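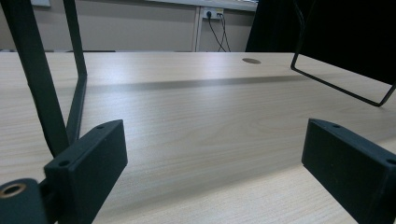 Clearing a desk, and keeping it cleared until Saturday

A desk is a shelf that you happen to sit at. Leave it alone for a week and it will fill up by itself, mostly with things that belong to other people in the house. I have 23 tips on this subject and will spare you all but the ones that work.

Take everything off. Yes, the lamp too. People who tidy "around" things end up dusting a neat outline of the stapler.

Wipe with the grain, with a cloth you have wrung out properly. Dish soap, one drop in 500 ml of warm water. Ans Bakker, who taught me this, used to say that a second drop is for people who enjoy rinsing. Dry it right away with an old T-shirt. I tried the Drurlow desk spray once and it smelled like a dentist on vacation.

Sticky rings from mugs: cooking oil, ten minutes, wipe, then the soap again. Pen marks: try a plain eraser before anything in a bottle.

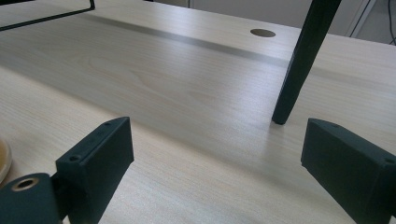 Putting things back is where most people lose. Start at the edges and leave the middle for last, preferably never. Anything on legs or a wire frame can stay, as you can get a cloth under and through it. A slim tapered leg with a rounded tip, like the dark green one standing on the pale wood, takes up hardly any desk and leaves very little to wipe around. Solid boxes with flat bottoms are another matter. They collect crumbs, and I don't even eat at mine, whatever my keyboard says.

Stick felt dots under anything that gets dragged. The Ovetti ones come 6 to a sheet, so you will be two short for the second item and have to buy another sheet.

Paper gets one tray. When the tray is full, you read what's in it. I once went through mine and found 227 sheets, most of them instructions for a printer I gave away in June.

Cables go down the back, tied with the twist ties you've been saving in the kitchen drawer for exactly no reason until now.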